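Plirnham Kitchen Storage Project
Progress report to the Estano Fund, Fri 13 March

We're really pleased with where the utensil part of the work has got to! The mug tree is now on the table and we have moved on to kitchen tools, starting with the spatula. Of the 744 short hanging trials in the plan, 118 are done. 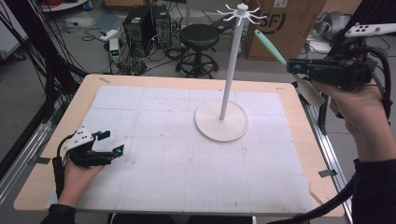

Mug tree with its eight hooks, and the mint-green spatula.

The tree stands toward the right of the marked surface, which leaves plenty of open space to the left for laying tools out. We like this layout a lot and want to keep it for the ladles (they arrive next week).

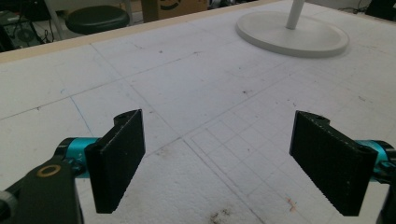 Table and markings
The large rectangles give us a simple way to note where each tool starts, and the finer squares help with the small moves. The surface has its scuffs and specks, but the lines are still readable and we plan to keep using it.

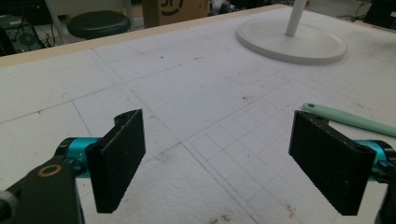

Green handle lying on the board, near the base of the stand.

Spending
We have used $700 of the Prenar supplies line, and $70 more is set aside for extra utensils. The Pylypenko order is still open. Next up: ladles, then whisks, and a fuller set of results in November.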